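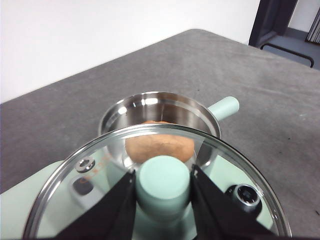 Notebook, 5 November 2023
Wynne session 31: pads, bass and the long breakdown

Big day on the Kollent track! Started with the breakdown because I've been dodging it since the last session. The old pad was a stack of three saws and it ate everything below the vocal chop. Muted all three, opened Wenell, and built one patch from init. Two oscillators, one a fifth up and barely audible, slow triangle LFO on pulse width, filter nearly closed. So much better. It breathes now, and the chop sits right on top without any EQ at all.

Tempo stays at 132. I tried it slower for a while and the arp turned sleepy, so that argument is over as far as I'm concerned (you know who you are).

Bass

Resampled the bass line to audio and went at it with scissors. The trick I keep forgetting is to fade the last few milliseconds of every note before the kick lands. With that done I could back the sidechain way off and the groove got bouncier. Sub is mono below 100 Hz, everything above that has a tiny bit of chorus. Checked on the little speakers and the line still reads, which it never did in session 30.

The slide into bar nine is a happy accident. I dragged the clip with the glide still on and it scooped up into the root. Kept it. Please don't quantize it!

Breakdown layout

Piano alone, dry, felt sound, left hand only
Pad fades in under it, cutoff automation drawn by hand
Vocal chop, first pass clean, second pass through the tape delay
Snare build, short, no riser
One beat of silence, then the drop

I went back and forth on the silence. With the delay tail ringing over it, it's mush. With the tail chopped hard, it's a real gasp. Automated the delay return to zero on the last sixteenth and I grinned every time it came round.

Drums

Swapped the clap for a layered one: old clap, a finger snap recorded in the stairwell, and a bit of vinyl noise gated to the same envelope. The snap is doing most of the work. Hats are still too bright after the second drop. Tried a dynamic cut, tried a softer sample, liked neither. Leaving it for fresh ears.

Problems

Wenell lost its macro assignments again when I reopened the project. Saved the patch separately as plimudari_pad_b, so load that one if the pad sounds thin. Bounced a stem too.

The arp and the piano rub in the second half of the breakdown, somewhere around the minor four chord. I think the arp's top note has to go. Haven't done it yet.

Next

Fix the arp note
Hats, again
Try the pad patch on the Plimudari intro, where it could be gorgeous an octave down
Rough bounce is in the Wynne folder, not leveled, play it loud anyway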